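Ticket 218: Nest box audio drops out at Belmonte, swift boxes 2 and 3
Opened: July 31, 2018
Product: Storkari field recorder, firmware branch 3
Site: Belmonte tower, swift colony
Status: Resolved, monitoring

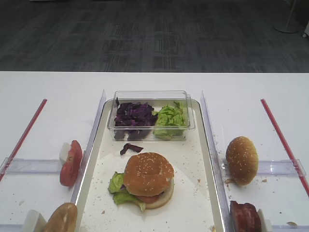
Summary of the fault

Audio from boxes 2 and 3 cuts out at irregular intervals during the evening recording window. Video from the same boxes is unaffected. Box 1, on the same power line and the same switch, records without gaps. The dropouts were first noticed when the call counts for the late broods came out far lower than the counts for the early broods in May, although the adults were still going in and out at a normal rate on the entrance cameras.

Equipment at the site

One Storkari recorder in the stair room below the louvers. Three nest boxes, each with an infrared camera and an electret microphone mounted in the roof panel, facing down toward the nest cup. Microphone cables run in a common conduit to the recorder. The recorder writes to a local disk and uploads to the Grisen archive overnight. Detection of begging calls and adult screams is done in Tastus after the upload, with the default swift profile.

Expected behavior

Continuous mono audio on all three channels from one hour before sunset until one hour after. File length should match the video file for the same box.

Observed behavior

Audio files on channels 2 and 3 have the correct length but contain blocks of digital silence. The blocks start and stop abruptly with no fade. The noise floor of the microphone disappears completely inside the blocks, so a quiet nest can be ruled out. The longest block found so far is 40 seconds. Channels 2 and 3 do not drop at the same moment.

Log

Entry 1
Pulled the raw files from the local disk and compared them with the copies in the Grisen archive. Checksums match. The upload is not the cause. Tastus is not the cause either, as the gaps are present before it touches the files. Closed both of those lines.

Entry 2
Checked the recorder event log for buffer overruns. None listed. Disk has plenty of free space and write times are normal. Temperature of the unit stayed inside its limits on every evening with gaps.

Entry 3
Swapped channels 1 and 2 at the recorder end. If the fault sits in the recorder input, it should stay on channel 2. If it sits in the microphone or cable, it should move to channel 1.

Result: the gaps stayed on channel 2, which was now carrying box 1. Box 2, now on channel 1, recorded cleanly for the full window. Microphones and cables cleared for box 2. Box 3 not tested this way, assumed the same for now.

Entry 4
Went through the channel settings. Channel 1 has the noise gate off. Channels 2 and 3 have the noise gate on, with the threshold at the factory value. The gate on this firmware branch writes zeros when it is closed, which matches the digital silence in the files.

The site notes for May show the gate off on all three channels. The change must have come in with the settings file that was loaded after the firmware update. That file was exported from the stork platform unit, where the gate is used to cut wind noise between bill-clattering bouts. It has only one audio channel, so the other two took factory defaults, and the factory default is gate on.

Entry 5
Turned the gate off on channels 2 and 3. Saved. Restarted the recorder. After the restart, channel 3 had gone back to gate on. Channel 2 kept the new setting.

Repeated the change on channel 3 and waited for the confirmation line before restarting. Same result, gate on again after the restart.

Entry 6
Opened the settings file in a text editor. Channel 3 has two blocks in the file. The first has the gate off, the second has it on. The recorder reads from top to bottom and keeps the last value it finds. The web page for the unit only edits the first block. Removed the second block by hand, saved, loaded the file, restarted twice. The gate stays off on all three channels.

Entry 7
Recorded one full evening window. No digital silence on any channel. Noise floor is continuous. Begging calls from box 3 are present throughout, including the low ones between feeds, which were well under the gate threshold and would have been lost before.

Entry 8
Put the channel 1 and 2 cables back in their original positions and relabeled both ends. One more evening recorded, also clean.

Effect on the existing data

All evenings on channels 2 and 3 between the firmware update and this fix are affected. The lost audio can't be recovered, as the gate acts before the file is written. Loud adult screams opened the gate and are mostly intact, though the first part of a scream may be clipped. Quiet calls from chicks are missing in large part. Call counts from these evenings should not be compared with the May counts. Feeding visits taken from the entrance cameras are still good – the video path does not pass through the gate.

The affected files have been flagged in Grisen with the tag "gated audio" and left in place. The evening with swapped cables has a second flag, because box 1 and box 2 are reversed in the file names.

Steps for other sites

1. Open the settings page and check the gate on every audio channel, including channels not in use.
2. Download the settings file and search for the channel names. Each should appear once.
3. If a channel appears twice, delete the later block, load the file and restart.
4. Record a short test and look at the waveform at high zoom. A flat line at zero means the gate is still on.

Open items

Duplicate block in the settings file reported to Storkari support. No reply yet.
Tastus does not warn about runs of zeros in the input. Feature request filed.
Stork platform unit still to be checked for the same duplicate block.
Ticket stays in monitoring until the last chicks have left box 3.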